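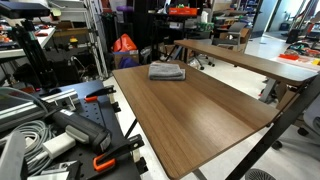

Folding Towels So They Stay Folded
Project report, Kátia Conceição
Dec 28, 2022

I picked towels because I'm terrible at them. At home the linen cupboard is my job, and every time somebody pulls one towel out, three more come with it and land on the floor. So when our instructor, Birsen Kurtuluş, told us to find an everyday task and study it properly, I had mine before she'd finished the sentence!

My question was simple enough. Does the way you fold a bath towel change how well it holds together when you pick it up and move it? I compared two folds. The first is the one my mum uses - in half, in half again, and then once more. The second is a thirds fold, where you bring both long sides into the middle and then fold up from the short end. Birutė Eglītis showed me that one (she worked a summer at a motel and can do it while talking to you about something else entirely).

I did all my folding on a wooden table, which I liked because you can smooth the towel flat with your forearm before you start. My first try was on my bed and I threw those results out. A mattress gives too much and the corners wander.

Each fold got 30 tries. After every one I carried the towel to the far end of the table, set it down, and checked whether any layer had slipped past the edge of the one under it by more than the width of my thumb. Not very scientific, I know, but it was always the same thumb.

The thirds fold slipped 17 times fewer than my mum's. I was surprised by how big the gap was. I think it helps that the long edges end up tucked inside, so there's less hanging loose for your fingers to catch. Žydrūnas Strazds read my draft and figured I'd simply gotten better with practice, and he has a point. I did all of the half folds first and all of the thirds folds after. If I did it over I'd switch back and forth.

The other thing I'd change is the towel. I only used terry cloth, and the layers grip each other quite a bit. A thin tea towel or a bedsheet might behave completely differently, and I'd like to try a fitted sheet in April if I can stand it. My mum has read this report and is still folding hers in half.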